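Robot hands still slow on the chores, Turkbridge trial finds

30/11/2024 – Robots won't be doing the housework any time soon, going by a trial at Perkine's Turkbridge workshop. Pouring and measuring still the sticking point. Wiping down – better than it was in August. 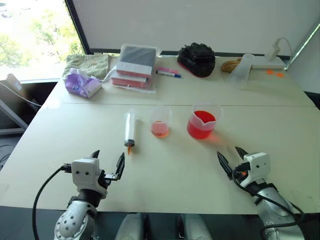

Two arms at the table, with a syringe and beakers of coloured liquid.

"Folding a towel, maybe. Cough syrup, not yet," said Urszula Jabłońska, who runs the trial. Some 3000 attempts logged so far, 1859 of them judged good enough. Shop-floor jobs are next, shelf stacking frist. No date given.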